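Jemden Opens Sports Clothing Collection for Young Players in Sumcombe

SUMCOMBE, August 24, 2020 – Jemden, the household laundry and repair service, announces today the opening of a collection of used sports clothing in Sumcombe. Families are invited to bring jerseys, shorts and training tops which they do not wear anymore. After washing and small repairs, the clothing will be given free of charge to young players in the town and in the neighboring district of Tomoana.

The idea was tried for the first time in February, when Jemden placed collection points in 18 shops and schools. In that month the company received over 700 pieces of clothing. Basketball jerseys were the most frequent, followed by soccer shirts. Many of them were outgrown by children after one season and had still a good color and strong seams.

For the new collection Jemden has set a goal of 2,000 pieces. The company will also lend 100 laundry baskets to households which want to collect during several weeks. The basket can stand near the sofa or in the hallway, and each member of the family puts inside what has become too small. When it is full, the household calls Jemden and the driver takes it away.

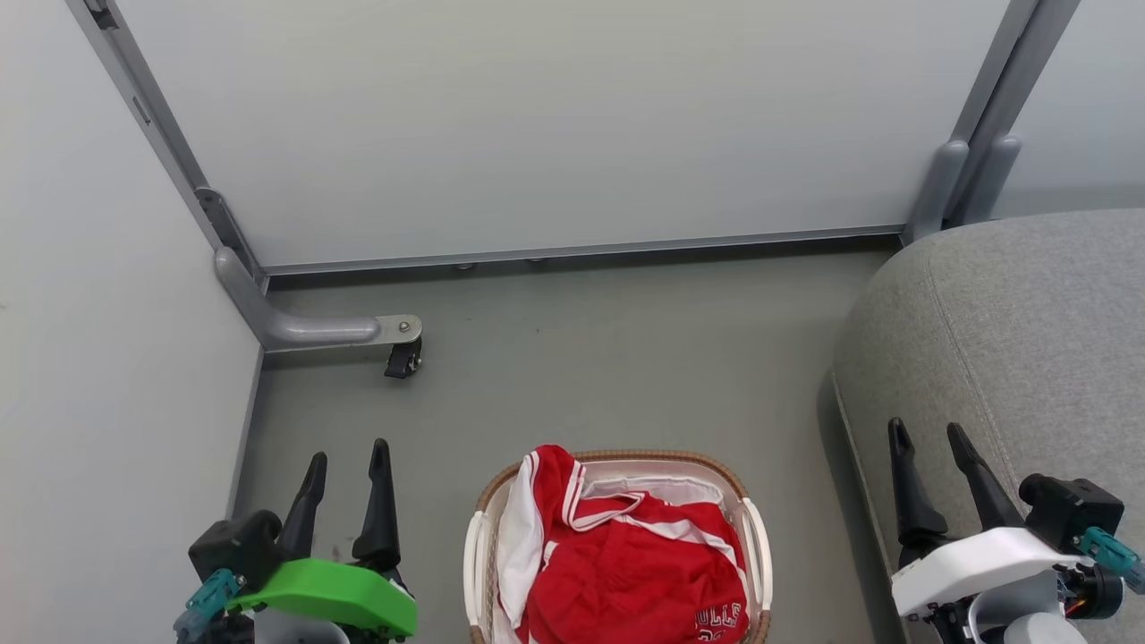 A red basketball jersey with white trim in an oval laundry basket with white side handles.

All pieces are sorted by hand in the Jemden laundry on Masach Street. Jerseys with printed letters and numbers are turned inside out and washed in cold water, so that the print does not crack. They are dried on a line and are not ironed. Loose hems and open seams are repaired with matching thread. Clothing that cannot be repaired is cut into cleaning cloths for the workshop.

Jemden asks the public to respect a few simple rules. Please empty the pockets. Please do not put wet clothing in the basket, and do not close it in a plastic bag. Names written on the labels may stay, as the staff will cover them with a small patch. Shoes, helmets and protective pads cannot be accepted at this time.

The distribution will take place at the Masach Street laundry after the collection is finished. Clothing will be arranged by size and by sport. Each child may choose one full set, and clubs may reserve sets for a team if they write in advance.

Baskets can be requested at the counter of the laundry or at any Jemden collection point. No deposit is necessary, but the basket must be returned with the last collection.

About Jemden

Jemden washes, mends and delivers clothing and home textiles for households in Sumcombe and Tomoana. Press inquiries may be addressed to the Jemden office, Masach Street, Sumcombe.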